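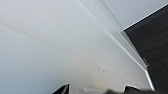
Senia passes 90 recorded sessions at the Norton office
Posted Aug 1, 2020

Quick update from the Trustville crew, and it's a good one! We went past 90 recorded sessions on Senia this week (91 by the time I shut my laptop), and I've been grinning at the counter on the wiki ever since. For anybody who missed my post in May, Senia is our project at Sakalauskas to teach a two-armed robot to tidy up a shared office by learning from people. One of us drives the arms through a chore, everything gets recorded, and the recordings become the examples the model trains on.

Back in May we were doing everything at a bench with the same few cloths, and the model got very good at that bench. Move the cloth to a couch and it was lost. So we packed up and went over to the Norton office, where there's a proper break room, and started collecting out on the floor with the furniture wherever people had left it.

Thắng Mạch has done most of the driving. I had a go myself and I'm hopeless (I kept closing the gripper a hair too early and pinching air), but Thắng says the clumsy ones are worth keeping as long as you recover and finish the job. We tag those separately now. I've contributed quite a few.

What we're recording

Two chores so far. The first is soft stuff: pick up a piece of clothing, move it, put it down somewhere sensible. The second is the locker chore, which means getting the arms in and out of a tall narrow space without whacking the door.
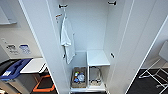 Lockers are slow going. You've got hooks up high, baskets down low and a door that can swing into your elbow, and white on white on white is rough on the depth estimates. Thắng wants at least twice as many of these before we trust the numbers, and I'm not going to argue. Of the sessions we have, 74 are clothing and the rest are lockers, so you can see where August is going.

We also stopped resetting everything to the same starting spot. In the first batch each garment went back to exactly the same place between takes, and all we taught the model was that place. These days whoever is resetting just tosses it down and walks away. It feels a bit rude but the recordings are a lot more useful. 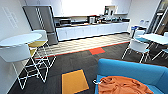

The break room at Norton, looking past the blue sofa to the kitchen counter.

The light over that counter has been a pain, by the way. When it's bright the wall goes almost pure white in the recordings, and I wanted to pull the blinds and be done with it. I got outvoted. A tidying robot is going to meet a bright kitchen sooner or later, so in it stays.
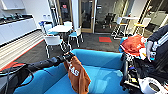 What's next

We're aiming for 100 sessions, then we'll stop and retrain before collecting any more. I'd love to add folding, but that's a whole other headache and we'd probably need a flat table for it. If you work at Norton and have old T-shirts you don't want back, drop them at my desk. Any colour, any size, holes are fine. And if you fancy a turn at the controls, send Thắng a message and he'll find you a slot!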